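Prosen 양팔 작업 셀 장비 계획 README

문서 상태: 초안 3. 예산 심의 전 내부 회람용.
적용 범위: Prosen 셀 1기의 장비 구매, 설치, 예비품, 2차 연도 교체 계획.
관련 저장소: prosen-bom, prosen-layout, toma-handling-log

1. 개요

Prosen은 탁상 위의 생활용품을 양팔 로봇으로 집고 세우고 옮기는 작업을 기록하는 셀이다. 이 README는 작업 데이터 자체의 설명서를 대신하지 않는다. 에피소드 형식과 라벨 규칙은 toma-handling-log의 문서를 참고할 것. 여기서는 같은 셀을 Wiltberg 분소에 한 기 더 둘 때 무엇을 사야 하고 무엇을 이관할 수 있는지를 다룬다.

금액은 모두 만 원 단위이며 부가세 별도이다. 견적 유효 기간이 지난 항목은 budget.csv의 status 열에 expired로 표시한다. expired 항목은 합계에서 빼지 않고, 재견적을 받으면 기존 행을 남긴 채 새 행을 추가한다.

2. 작업 조건

장비 사양은 작업 대상물에서 거꾸로 정했다. 현재 기준 대상물은 눌리는 재질의 플라스틱 세제 용기이며, 작업대에 눕힌 상태에서 시작한다. 용기가 서로 가까이 놓이는 배치가 많아 손가락이 들어갈 틈이 좁고, 몸통을 강하게 쥐면 형상이 변한다. 따라서 최대 파지력보다 저출력 구간의 반복성을 우선 항목으로 둔다.

작업대 상판은 녹색 판을 쓴다. 반투명 노란색 비닐을 일부 깔아 배경과 마찰 조건을 바꾸는 구성도 있다. 상판과 비닐은 소모품 예산으로 잡는다.

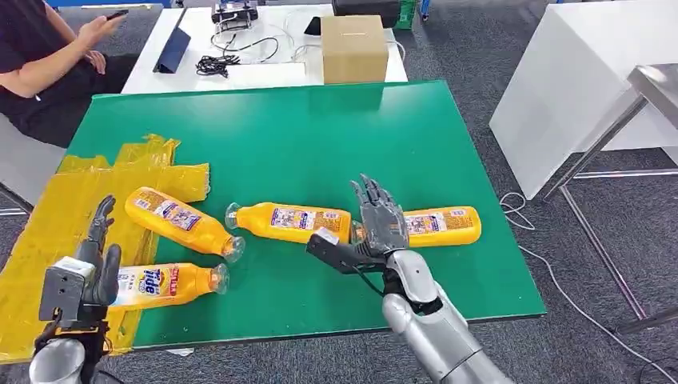 대상물 목록은 분기마다 갱신한다. 새 대상물을 추가할 때 확인할 항목은 다음과 같다.

- 내용물을 포함한 중량
- 가장 좁은 파지 폭
- 표면 재질과 라벨 면의 미끄러짐
- 뚜껑 유무와 돌출 방향
- 손상 시 대체품 조달 기간

파지 폭이 손의 가동 범위를 벗어나는 품목은 목록에 올리되 구매하지 않는다. 손 모델이 바뀌면 다시 검토한다.

3. 구매 항목

3.1 로봇 손과 손목 모듈

좌우를 별도 품목으로 관리한다. 한쪽만 고장 났을 때 세트로 재구매하면 예산이 불필요하게 묶인다. 좌우 공용 부품은 hand-common, 한쪽 전용 부품은 hand-left 또는 hand-right로 분류한다.

예비 손가락 모듈과 손목 케이블은 초도 발주에 포함한다. 추가 발주로 돌리면 Skarnham의 최소 주문 조건에 걸린다. Skarnham의 최소 주문 금액은 600이고, 손가락 모듈 단독 주문으로는 이 금액에 미치지 못한다.

3.2 팔과 제어기

팔 본체는 구매, 제어기는 기존 장비 이관을 기본안으로 한다. 이관 대상 제어기의 펌웨어는 Prosen 기준 버전으로 맞춘 뒤 인수 시험을 진행한다. 제어기까지 신규 구매하는 대안은 budget.csv의 option_b에 있다.

3.3 손목 카메라

카메라와 브래킷을 한 품목으로 발주한다. 브래킷을 따로 제작하면 장착 각도가 셀마다 달라지고 보정 파일을 공유할 수 없다. 렌즈 사양을 비교할 때는 해상도만 보지 말고 역광 조건의 노출 회복 시간을 반드시 받아 둘 것. 견적서에 이 값이 없는 제품은 평가표에서 보류로 처리한다.

3.4 작업대와 배선

상판 외에 고정 클램프, 케이블 덕트, 바닥 케이블 커버를 포함한다. 바닥 커버는 1차 예산에서 누락된 항목이다. Wiltberg 견적에는 처음부터 넣는다.

4. 예산 요약

항목 | 금액 | 비고
손, 손목 모듈 예비품 | 600 | Skarnham, 초도 발주 포함
손목 카메라와 브래킷 | 381 | 좌우 한 조
작업대, 배선, 바닥 커버 | 361 | 상판 교체분 포함
대상물과 비닐 등 소모품 | 100 | 1차 연도분
합계 | 1442 | 팔 본체 제외

팔 본체는 자산 취득 예산으로 따로 신청하므로 위 표에 없다. 운송비와 설치비도 본체 견적에 묶여 있다. 두 예산의 승인 시점이 어긋나면 카메라와 브래킷 발주를 먼저 진행하고, 손 예비품은 본체 승인 후에 발주한다.

5. 설치 공간 점검

공간 도면은 prosen-layout에 있다. 도면의 작업 반경은 손끝 기준이며 손목에 붙는 부착물의 돌출량은 들어 있지 않다. 선반이나 프레임 가까이에 팔을 둘 경우 부착물 돌출량을 더해 간섭을 다시 계산한다.

조명은 손목 카메라를 장착한 상태에서 점검한다. 팔 자세에 따라 카메라가 밝은 쪽을 향하면 화면 일부가 포화되어 세부가 남지 않는다. 차광재가 필요하면 3.4 항목에 추가하고 소모품으로 처리하지 않는다.
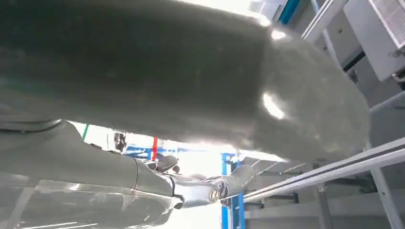 Wiltberg, 9월

분소 설치 일정 메모

팔 본체 승인 전에 끝낼 수 있는 작업은 전원 회로 분리, 바닥 배선 경로 확정, 작업대 위치 표시이다. 세 작업 모두 본체 모델과 무관하게 진행할 수 있다. 제어기 이관은 현재 기록 회차가 끝난 뒤에 시작한다. 이관 기간에는 기존 셀의 기록이 중단되므로 예비 제어기 임차 견적을 함께 받는다.

인수 시험은 다음 순서로 한다.

1. 무부하 상태에서 양팔 전 관절 구동
2. 좌우 손 단독 개폐
3. 손목 카메라 보정과 역광 노출 확인
4. 기준 대상물 단일 파지
5. 근접 배치 대상물 파지

4번까지 통과하면 검수 확인서를 발행할 수 있다. 5번은 납품 조건에 포함하지 않고 내부 기준으로만 쓴다.

6. 미결 사항

- 손가락 모듈의 보증 범위에 외피 마모가 포함되는지 Skarnham 회신 대기
- 브래킷 도면의 개정 번호 불일치. 발주 전 확정 필요
- option_b 채택 시 제어기 감가 처리 방식
- Wiltberg 분소의 소모품 보관 위치

7. 변경 이력

초안 1: 품목 분류와 작업 조건 작성
초안 2: 바닥 케이블 커버 추가, 손 예비품을 좌우 별도 관리로 변경
초안 3: Wiltberg 일정 메모와 인수 시험 순서 추가

수정 요청은 prosen-bom 저장소의 이슈로 등록하고 budget 라벨을 붙인다. 금액 변경에는 견적서 파일을 첨부한다.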